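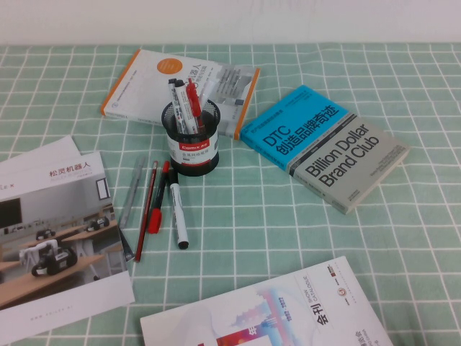

Desk Week at Cirkstead

Teresa Malinowski asked the members of our Saturday study group what they keep within arm's reach while they read. The answers were mostly paper. She has been trying to get the shared room in order since April, and this page is where the results go, favourable or otherwise.

The tablecloth
Mint green with a white check. It came from Parsons and was bought for picnics, of which there have been none. The lines are handy if you like your books square to the table. Nobody in the group does.

The pen cup
Black wire mesh, COMIX on the label, and the label is staying on. Two white markers and a red pen live in it at present. The red one gets used for other people's drafts and is the less popular for it.

Billion Dollar Brand Club
The hardcover, blue and grey, with DTC and a Chinese title across the blue part. On the reading list for 13th May. Four of us said we would finish it by then - two have since gone quiet.

The white paperback
Orange spine, Chinese title, something to do with robots. Garkis put it forward as light relief after all the commerce. He is on page 14 and describes the pace as thoughtful.

The brochures
They arrive, they get put on the left, they breed. Donik has promised to sort them and has a colour system in mind, so we may see the table again by winter.

Still to come: the window shelf, the tea things, and the drawer that holds 10 rulers and no scissors. If you would like your own corner included, see Teresa after the session and please don't tidy it first.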